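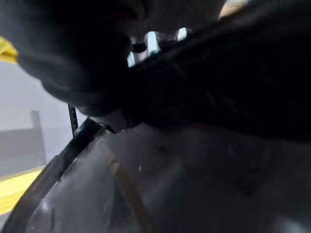

Wrist camera at the moment of the abort, gripper over the clear item

Ticket: grasp planner aborts with "target lost" on final approach, clear items only
Component: perception / approach controller
Cell: Flindport 2
Status: closed, with one leftover (see end)
Severity: started as low, became medium when it got in the way of the April demo

Original report

The arm plans a grasp, moves to pre-grasp, starts the last stretch of the approach and then stops dead with TARGET_LOST. It backs off to home, thinks about its life, and tries again. After three tries it gives up and marks the item as unpickable. The item is sitting right there the whole time. I can pick it up with my own hand, which is not a scalable solution.

Opaque items are fine. Cardboard, painted metal, the ugly rubber duck we use for calibration checks, all fine. Clear or cloudy plastic fails almost every time. The planner is Genirar, on the current stable branch. Perception is our own node, feeding masks into Koltach, which does the tracking between the overhead view and the wrist view.

Expected: gripper closes on item.
Seen: gripper hovers over item like it's afraid of it.

Reproduction

1. Start the cell in normal pick mode, no debug flags.
2. Put one clear item in the work area.
3. Wait.

There is no step 4. It doesn't need any help.

Update 1

First suspect was lighting, because the first suspect is always lighting. Turned the overhead lights down, then up, then off and used the desk lamp. The failure rate did not care. Put the desk lamp back.

Second suspect was hand-eye calibration. Re-ran it and got the same transform as before to within the noise. I would like that hour back.

Update 2

Turned on frame dumps for the wrist camera and went through the frames at the abort. The one at the top of this ticket is typical. At this range the wrist view is mostly our own gripper: one big soft finger and a large black mass pressed up against it, taking over the top half. Under that is a smoky grey curve with a tan-brown streak running down it. As a person who knows what we asked the robot to do, I can talk myself into seeing a target. Our segmentation model did not have that advantage.

What the model returned for this frame:

class: background, confidence high
class: gripper, confidence high
class: item, no detections

So TARGET_LOST is, strictly speaking, a true statement. Perception has lost the target. It lost it by getting too close to it, and the planner took the news badly.

Update 3

Pulled the full set of dumped frames from the failing runs, 1,874 of them, and ran the model over the lot offline. The pattern is boring and clear. Far from the item, the mask is good. As the arm closes in, the mask on clear plastic starts to come apart. First it gets holes, then it becomes two or three islands, then it vanishes. On opaque items it holds together until contact.

I also found that on some of the frames the gripper mask eats part of the item. The dark edges of clear plastic look a lot like the dark edges of us. The gripper mask is supposed to come from the arm's joint positions and the mesh, but somebody added a "refine with image" step to it last year. The commit message says "small improvement." The author of the commit is me.

Update 4

Tried the obvious things, in order of laziness.

Lowered the item confidence threshold. The clear items came back. So did a highlight on the table, the edge of a cable and, for one memorable run, the gripper itself. The arm tried to plan a grasp on its own finger. Genirar rejected the plan as a self-collision, so at least one piece of software in this cell has sense. Threshold restored.

Switched off the image refinement on the gripper mask. Helped a bit. The item mask survives a little further into the approach but still goes before the fingers get there.

Asked Koltach to hold the last good mask and carry it forward using the arm's motion. In theory it already does this. In practice there is a setting called max_coast_frames, and it was at 10. The last stretch of the approach takes longer than that at our demo speed, which we slowed down on purpose so that it would look smooth and careful. It looked smooth and careful right up to the abort.

Raised max_coast_frames to 40. First clean pick of a clear item all afternoon. Then another. Then one where the item had been nudged during the approach and the gripper closed on the place where the item used to be, with total confidence. So that's the trade.

Update 5

Read the planner side properly, which I should have done before update 1.

The approach controller checks target status on every cycle, all the way in, and aborts if the status is anything other than TRACKED. Koltach has three statuses: TRACKED, COASTING and LOST. COASTING means "I can't see it but I'm fairly sure where it is." Our adapter between the two was written before COASTING existed and has a catch-all at the bottom that turns anything it doesn't know into TRACKED. That is why a longer coast worked at all: the controller thought it was looking at the item when it was running on memory. Two bugs were holding hands and calling it a feature.

Proper fix, in three parts:

a) Adapter passes COASTING through as its own status. Unknown statuses now raise an error instead of turning into good news.

b) Approach controller gets a commit distance. Outside it, COASTING is treated the same as LOST: stop, back off, look again. Inside it, COASTING is allowed and the arm finishes the move on the last good pose. The value is 46 mm, picked by plotting where the masks start to break up and going a little further out.

c) After the fingers close, check finger width against what the grasp plan expected. If the fingers meet each other with nothing in between, report MISSED_GRASP and not success. I had assumed we did this. We did it in simulation.

The refine step on the gripper mask is gone. Small improvement.

Update 6

Ran the fix on the bench. Clear items now get through the last stretch without the abort. The nudged item case comes back as MISSED_GRASP and the arm retries from the pre-grasp pose, which is the behavior I would have described if anyone had asked me how it already worked.

One new oddity: on the retry, the arm sometimes pauses at pre-grasp long enough to make visitors ask if it's broken. It is waiting for Koltach to drop the old track and start a new one. Added a forced reset on MISSED_GRASP. The pause is now short enough that it passes for manners.

Config changes, for whoever merges this into the other cells:

tracker.max_coast_frames: 40 (was 10)
approach.commit_distance_mm: 46 (new)
approach.allow_coasting_inside_commit: true (new)
gripper_mask.refine_with_image: removed
grasp.verify_width: true (was true in sim, missing on hardware)

If your cell runs the approach faster than ours, you can bring the coast limit down. If it runs slower, please say so in this ticket before you copy the numbers. They were tuned for one arm at one speed and they have no loyalty to yours.

Comment from the Žukauskas integration side

Merged on our cell. We had the same abort and had been blaming the plastic. Commit distance works as is. We did hit the new error on unknown status within a minute of starting, because our tracker build also sends INITIALIZING, and your old adapter was turning that into TRACKED too. So for some months our arm has been starting approaches toward things it had not found yet. That explains a few videos.

Reply

Added INITIALIZING to the adapter, mapped to "wait." Sorry about the videos. Please send the videos.

Left open

The segmentation model still can't see clear plastic up close. Nothing above fixes that, it only stops the rest of the stack from panicking. The dumped frames are saved on the Flindport share under wrist_closeup and need labels before they can go into training. I labeled a handful to see how long it takes, and spent most of that time arguing with myself about where the item ends and the haze begins. Split out as its own ticket, priority low, unassigned.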